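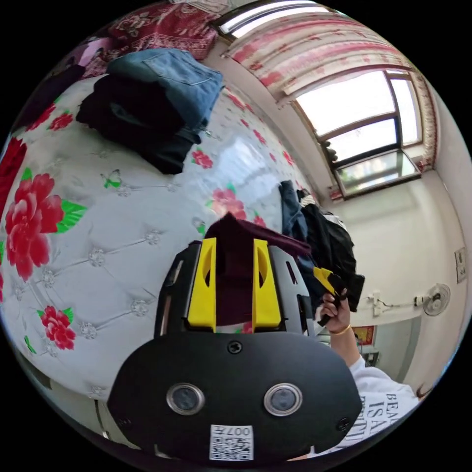 Sándor Simon wrote that he had the same fault in May, and that for him it was the finger bracket and not the software, so please check the screws before sending any more logs.

Home Tickets Hand units Log in
Filed under: Gripper faults / Clothes folding

Thank you Sándor. I checked them on 18/07/2025 and all were tight. The problem is still the same: the fingers close on the cloth, the Drorkero program reports "grip OK", and then the left finger opens by itself. In 92 tries it happened 13 times, always with thin cloth - with jeans never.

What I did until now:
- new cable, no change
- zero position set again, no change
- closing force raised to 20, a little better, but the motor gets warm

Lorraine Faulkner asked for the error code. It is 1,725. I did not find it in the Nedum manual. Ticket stays open.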